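Memthorpe 소개
홈 | 소개 | 이용안내 | 요금 | 문의

Memthorpe는 어떤 곳인가요

빨래 개고 옷장 정리하는 거 도와드리는 작은 업체입니다. 방문 정리, 그리고 정리 수업. 두 가지만 합니다. 청소는 안 해요(문의 많이 주시는데 죄송합니다).

시작은 Uriel Zamudio 대표 집 소파였습니다. 건조대에서 걷은 옷이 소파에 쌓이고, 앉을 때는 침대로 옮기고, 잘 때는 다시 소파로. 이걸 몇 년 했다고 합니다. 그러다 동네 사람 몇 명 모아서 니트 개는 법을 같이 연습한 게 첫 수업. 접수증 쓸 종이도 없어서 달력 뒷면에 이름 적었음.

지금은 직원 9명. 방문팀이 있고 수업팀이 있는데 바쁠 땐 다 섞입니다. 사무실은 Pirkau 상가 2층, 엘리베이터 없고 계단 좁아요. 큰 짐 들고 오실 분은 미리 전화 주세요.

어떻게 일하나요

거창한 시스템 없습니다. 집에 있는 걸로 합니다. 수납함 새로 사라고 안 해요. 다림판 없으면 침대 위에서 갭니다. 이불만 평평하게 펴두시면 충분합니다. 원룸이면 세탁기, 주방, 침대가 다 몇 걸음 안이라 오히려 빨리 끝나는 편이고요.

순서는 대충 이렇습니다. 먼저 쌓인 옷을 종류별로 나누고, 얇은 것부터. 니트는 맨 나중. 니트는 옷걸이에 걸면 어깨가 늘어나니까 무조건 개서 보관하시라고 말씀드려요. 소매 안쪽으로 접고, 몸판 반, 그다음 서랍 깊이 맞춰서 한 번 더. 너무 꽉 누르지 마세요. 주름 갑니다.

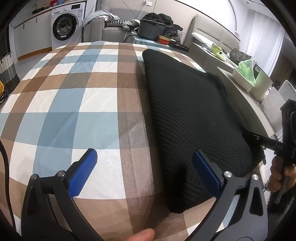
골지 니트는 결이 틀어지기 쉬워서 접기 전에 손바닥으로 한번 쓸어주는 게 좋습니다. 검은 옷은 먼지가 잘 보이니까 밝은 이불 위에서 갰다면 마지막에 돌돌이 한 번. 양말은 말지 않습니다. 이건 내부에서도 의견이 갈려요. 방문팀은 마는 쪽, 수업팀은 접는 쪽. 아직 결론 안 났음.

쿠션이나 담요처럼 애매한 것들은 마지막에 자리를 정해드립니다. 소파에 두실 건지 넣으실 건지 꼭 말씀해 주세요. 저희 맘대로 넣었다가 밤에 전화 받은 적 있습니다.. 버릴지 말지도 저희가 안 정합니다. 따로 모아만 둡니다.

수업 안내

정리 기초반은 한 번에 최대 26명. 수업은 Trurosari 문화교실을 빌려서 합니다. 본인 옷 세 벌 챙겨 오세요. 셔츠 하나, 바지 하나, 니트 하나. 세탁된 걸로 부탁드립니다(제발요).

니트 집중반은 매년 5월에 엽니다. 겨울옷 넣는 시기라 금방 차요. 올해 반은 마감됬고 대기만 받습니다. 수강료는 요금 페이지 참고.

방문 정리

기본 방문은 옷장 한 칸 + 빨래 한 무더기 기준입니다. 무더기 기준이 뭐냐고 물으시는데.. 소파 한쪽 정도요. 더 많으면 현장에서 말씀드리고 시간 추가합니다. 신발장, 냉장고는 안 합니다. 반려동물 있으면 예약할 때 적어주세요, 알레르기 있는 직원이 있어서 담당 바꿔야 해요.

같이 일하는 곳

서랍 칸막이는 Katsaros에서 받아 씁니다. 필요하신 분께만 팔고, 안 사셔도 됩니다. 35cm 폭이 제일 많이 나가고 28cm는 지금 품절. 입고되면 공지 올릴게요.

채용

방문팀 상시 모집. 경력 안 봅니다. 면접 때 셔츠 한 장 개는 거 봅니다. 운전 되시면 좋고, 주말 하루는 나오셔야 해요. 지원은 문의 페이지에서 '채용' 선택하고 보내주세요.

문의

전화보다 문의 게시판이 빠릅니다. 방문 나가 있으면 전화 못 받아요. 답변은 보통 저녁에 몰아서 드림니다. 주소랑 원하시는 날짜, 옷장 크기 같이 적어주시면 두 번 안 여쭤봐도 되고요. 주차 가능한지도 꼭 적어주세요.

마지막 수정 2019년 9월 28일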